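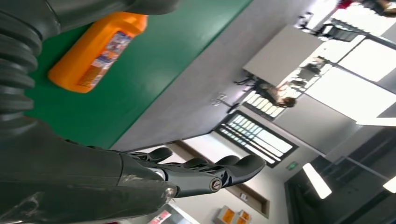
The Bowen cell is a single-arm robotic handling cell used for picking and placing household containers on a fixed table. It consists of one articulated arm with a multi-fingered gripper, a wrist-mounted camera, a green work table, a control cabinet and a teach pendant. The cell was assembled by Skoketti and is maintained under a service schedule written by Nerys Beddoe, which has also been adopted for two later cells of the same type. The schedule is known within the firm as the Bowen procedure.[1]

Contents
1 Background
2 Layout
3 Gripper
4 Bellows
5 Wrist camera
6 Setting up
7 Routine maintenance
8 Common faults and repair
9 Records
10 See also
11 References

Background

The cell was built to test the handling of light plastic packaging, chiefly bottles, tubs and small cartons. Earlier work at Skoketti had used a two-jaw gripper, which held square cartons well but tended to push round bottles out of its grasp when they lay on their sides. The multi-fingered gripper was fitted in its place and the control program was rewritten by Sostano, a software contractor.[2]

The name comes from the building in which the first cell was put together. The arm carries the asset number 3511 and the gripper the asset number 1255. Both numbers appear on the service sheets, and a gripper moved to another arm keeps its own number.

Layout

The arm stands beside the table and reaches across it from one side. The table is not bolted to the arm's base. It is located against two floor stops and held by a clamp at each rear leg, so that it can be taken away for cleaning. Any removal of the table means that its position must be checked again before the program is run.

The tabletop is bright green. The colour was chosen to give the vision software a plain background that differs from most packaging. White and orange items separate well from it. Green items do not, and are handled with a grey mat laid over the top.

The control cabinet is kept outside the reach of the arm. Cables run from the base of the arm to the cabinet in a covered floor channel. The emergency stop on the pendant and the one on the cabinet are wired in the same circuit, and either will remove power from the joint motors and apply the brakes.

The cell has no fixed fence. It is run at reduced speed, and the floor area that the arm can reach is kept clear of seats, bags and stands while the motors are powered.

Gripper

The gripper has dark fingers which spread from a common base and close towards the middle. Joint movement is transmitted by cords running inside each finger. A spring in the base returns the finger when the cord is slackened.

Each finger joint turns on a pivot screw. The screws have a shoulder, and tightening them fully does not clamp the joint if the shoulder is in good order. A joint that becomes stiff when its screw is tightened has a worn shoulder or a missing washer, and the screw should be replaced. Slackening the screw to free the joint is not an accepted repair, as the screw will work its way out in use.

The base of the gripper is held to the forearm by bolts. These are tightened in opposite pairs, in two stages. A paint line is drawn across each bolt head after tightening so that any later movement can be seen during inspection. The line is renewed whenever the bolt has been disturbed.

Fingertip covers are treated as consumables. They are changed when the surface has become shiny or when a cut goes through to the finger beneath.

Bellows

Part of the arm is covered by a black corrugated bellows. It keeps dust and spilled liquid away from the moving parts underneath and allows the joint to bend without exposing them. The folds should lie evenly when the arm is straight and open out on one side only when it is bent.

Most damage to the bellows starts in the bottom of a fold, where dirt collects and is rubbed into the material each time the joint moves. The folds are cleaned with a soft brush and then a cloth dampened with water. Solvents are not used. Oil on the outside of the bellows usually comes from a leaking joint seal, and the cover is taken off for inspection if any is found.

When a bellows is refitted, the seam is placed on the side of the arm facing away from the table. A twisted bellows pulls on its end clips and may trap a fold between the moving sections. After fitting, the joint is moved slowly by hand through its full travel with the motors off and the brake released.

Wrist camera

A small camera is mounted at the wrist and looks along the gripper, so that part of the arm and the fingers are always in its view. It turns with the wrist, and its picture may therefore be tilted on its side or upside down in relation to the room. The software corrects for this using the joint readings. The picture shown on the pendant is not corrected, a point that causes difficulty for operators who are new to the cell.

The camera also sees the surrounding room at many arm positions. Windows and ceiling lights can wash out part of the picture. The Sostano program limits its search to the area of the tabletop and sets the exposure from that area alone, which leaves daylight from windows very bright but keeps the objects on the table usable.

The camera bracket has two locating pins. If the bracket has been struck, the pins may be bent while the camera still appears firmly held. A bent pin shows itself as a constant sideways error in picking.

Setting up

Setting up is carried out after installation, after removal of the table, and after any work on the gripper, wrist or camera. The procedure is as follows.

1. The floor area is cleared and both emergency stops are tested.
2. The table is pushed against the floor stops and clamped.
3. The arm is sent to its home position and the joint marks are compared by eye.
4. The fingers are opened fully, closed fully and opened again.
5. A pointed tool is placed in the gripper and touched lightly to the marked corners of the table. The positions are stored.
6. The tool is removed and a printed calibration board is viewed from the positions called for by the program.
7. A test bottle is laid on its side on the table and picked up at reduced speed.

The test bottle is an ordinary plastic one, partly filled with water to a weight of 200 grams and tightly capped. It is used lying down because this is the harder case. A bottle on its side can roll, and the fingers must reach below its widest part without pressing on the table. The pick is repeated with the cap end pointing in different directions. If the bottle is held but turns in the grasp, the finger force is checked before the stored positions are changed.

A height error is the most serious fault at this stage. If the stored table height is too low, the fingertips will be driven into the top. The first approach is made with a hand on the pendant stop, and the arm is halted above the bottle so that the gap can be judged.

Routine maintenance

The daily check is made with the motors off. It covers the fingertip covers, the paint lines on the gripper bolts, the camera lens and the outside of the bellows. The lens is wiped with a dry lens cloth.

Once a month the pivot screws are tested with a hand driver, the bellows is brushed out and the floor cables are inspected where they enter the arm. The cords in the fingers are checked for slack by holding each finger closed and releasing it. A sound finger opens at once and fully.

The yearly service is done in April. It includes removal of the bellows, inspection of the joint seals, replacement of all finger cords and a brake test on each joint. The grease used is a light bearing grade supplied by Trotuser. Different greases are not mixed, and a joint whose history is unknown is cleaned out before it is filled.

Scuffs and light marks on the matte surface of the forearm are normal and are not painted over, as fresh paint can hide a crack. Any mark with a sharp step or a line running from it is recorded and measured at the following check.

Common faults and repair

Finger slow to open. The usual cause is dirt in the joint. The finger is cleaned and the pivot screw inspected. If the fault remains, the return spring is changed.

Finger does not close. The cord has broken or come off its guide. Cords are replaced as a set, with the gripper removed from the forearm and held in a padded vice.

Constant picking error in one direction. The camera bracket is checked first, then the table clamps. Calibration is repeated only after both have been found sound.

Picking error that varies. A loose gripper base or worn wrist bearing is likely. With the motors powered and the arm held still by its brakes, the gripper must show no movement when pressed by hand from outside the fingers.

Object not found. The lens is wiped and the lighting on the table compared with the stored reference picture. Strong reflections from glossy labels may split one object into several in the software.

Records

Work on the cell is entered on a service sheet giving the asset number, the part changed and the result of the test pick. The current issue of the sheet is dated March 19, 2025, and added a separate line for the paint marks on the gripper bolts.[3] Sheets from the earlier issue remain valid for parts that have not been disturbed.

See also

Robot end effector
Hand-eye calibration
Machine vision
Preventive maintenance

References

1. Beddoe, Nerys. Service schedule for the Bowen cell. Skoketti, internal document.
2. Sostano. Control program notes, multi-fingered gripper.
3. Skoketti. Service sheet, arm and gripper, current issue.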